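第4章 卓上作業の準備と収録(小物の仕分け)

2024年5月16日(木)改訂

この章では、Dasis ハンドグリッパーキットを使って、卓上の小物をトレイに移す作業を収録する手順を説明します。グリッパーの充電と、専用アプリ Rolland へのペアリングは、第3章までに済ませておいてください。1台で行う片手作業と、左右2台で行う両手作業のどちらにも対応しています。

4.1 用意するもの

・グリッパー(片手作業は1台、両手作業は2台)
・テーブル(ひじを軽く曲げて手前から奥まで届く高さのもの)
・敷き布
・浅いトレイ、または箱のふた
・移す小物(ブレスレット、バングル、指輪など)
・Rolland をインストールしたスマートフォン

敷き布の色や柄に指定はありません。しま模様や印刷のある布も使えますが、小物が柄に紛れて見つけにくいときは、無地の布に替えてください。トレイは縁が低く、底の平らなものが作業しやすくなります。

注意:高価な宝飾品、壊れやすいもの、糸のゆるんだビーズ製品は使わないでください。収録中に生じた小物の破損は保証の対象外です。

4.2 作業場所を整える

1. 敷き布をテーブルに広げ、端を引いて大きなたるみを取ります。折り目は残っていてもかまいません。
2. トレイを布の奥側に、長い辺が自分と向き合うように置きます。
3. 小物をトレイの手前に並べます。間隔をそろえる必要はありませんが、1回目の収録では小物どうしを重ねないでください。
4. 部屋の照明をつけます。金属の小物が強く光って輪郭が見えないときは、小物の向きを少し変えます。
5. グリッパーを片手で持ち、指を開いたまま小物の列の上まで伸ばします。左右どちらの端にも無理なく届くことを確かめます。

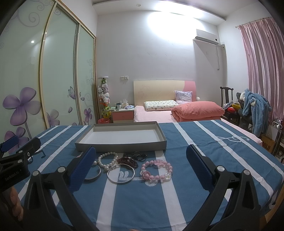 6. ハンドルを握って指を閉じ、ゆっくり戻します。これを数回繰り返し、引っかかりがないか確かめます。途中で止まる場合は、付属の六角レンチで関節のねじをわずかにゆるめてください。
7. 指先のパッドを見ます。めくれやほこりがあれば、乾いた布でふき取るか、予備のパッドに交換します。

注意:関節のすき間に指、髪、袖口を近づけないでください。ケーブルや薄い布が挟まった状態で握り込むと、リンクが変形することがあります。

メモ:背景に家具や寝具が入っても収録できます。住所の書かれた郵便物、家族の写真、パソコンの画面など、個人を特定できるものは事前に片付けてください。同居の方が室内にいる場合は、収録の同意を得てから始めます。

4.3 収録する

1. Rolland を開き、「新しい作業」から「小物をトレイへ」を選びます。
2. 使用するグリッパーの台数を選びます。両手作業では、左右それぞれの名前の横に「接続済み」と表示されるまで待ちます。
3. 「空き容量」の欄を確認します。1回の収録には1,278 MBの空きが必要です。足りないときは、送信の終わったデータを端末から削除します。
4. 「開始」を押し、スマートフォンをテーブルから離れた場所に置きます。
5. グリッパーを構え、指を開いた状態で2秒間静止します。この静止が左右の時刻合わせに使われます。
6. 小物を一つつかみ、トレイの縁より高く持ち上げてから、底に下ろして指を開きます。
7. 同じ動作を続けます。順番は自由です。トレイの中では、小物どうしが触れたり重なったりしてもかまいません。
8. すべて移し終えたら、両手を手前に引き、「終了」を押します。

落とした小物は、その場でつかみ直してください。グリッパーを持っていない手で拾うと、その回は無効になります。テーブルの下に落ちたときは「中断」を押し、拾って元の位置に戻してから最初の手順に戻ります。

4.4 つかみ方の目安

ビーズや真珠のブレスレットは、輪の一か所だけを軽く挟みます。輪をまとめてつかもうとすると、持ち上げる途中で片側が滑りやすくなります。

バングルは、平らに寝ていると指先が入りにくいことがあります。一方の指を内側に、もう一方を外側に下ろし、縁を挟んで持ち上げてください。口の開いたバングルは、開いた部分を避けて挟みます。

指輪などの小さなものは、最後に残しておくと場所を見失いにくくなります。黒や濃い赤のビーズが近くに集まっているときは、片方のグリッパーで一つを横にずらし、離してからつかみます。両手作業では、左右のグリッパーを同時にトレイの上へ入れないでください。片方が下ろし終わるまで、もう片方は布の上で待ちます。 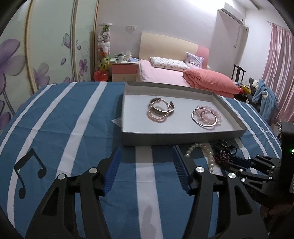 困ったときは

収録が途中で止まる
 Rolland の画面にコードが出ているか確認してください。1,073 は空き容量の不足です。不要なデータを削除し、収録をやり直します。1,557 は左右の時刻合わせの失敗です。両方の電源を入れ直し、開始直後の静止を少し長めに取ってください。

小物が滑る
 パッドの表面をふいてください。それでも滑る場合は、パッドの溝がすり減っていないか見ます。交換用パッドは左右1組で販売しています。片側だけの交換はおすすめしません。

指が完全に閉じない
 リンクの間に糸くずやビーズが入っていないか確認します。異物が見えるときは、電源を切ってからピンセットで取り除きます。潤滑油は使わないでください。パッドに油が付くと、ふき取っても元の状態に戻らないことがあります。

左右が逆に記録される
 「機器」の画面で「左右を入れ替える」を押します。すでに収録したデータは、送信前であれば一覧の編集メニューから変更できます。送信後は、回の番号を添えて窓口にご連絡ください。

トレイが動く
 トレイの底に薄い滑り止めシートを敷きます。シートがトレイの外にはみ出す場合は、切って大きさを合わせてください。両面テープで固定する場合は、敷き布を傷めないものを選びます。

データが送信されない
 Wi-Fi に接続し、Rolland を開いたままにします。4月以前の版をお使いの場合は、先にアプリを更新してください。更新しても未送信のデータは消えません。

お問い合わせ

製品の故障、部品の注文:Clulteck サポート窓口
収録内容、データの取り扱い:Greltel 収録担当(Hanane Ait Brahim)

ご連絡の際は、ハンドルの底面にある製造番号と、Rolland の版をお知らせください。両手作業用のセットは左右で製造番号が異なりますので、両方をお書きください。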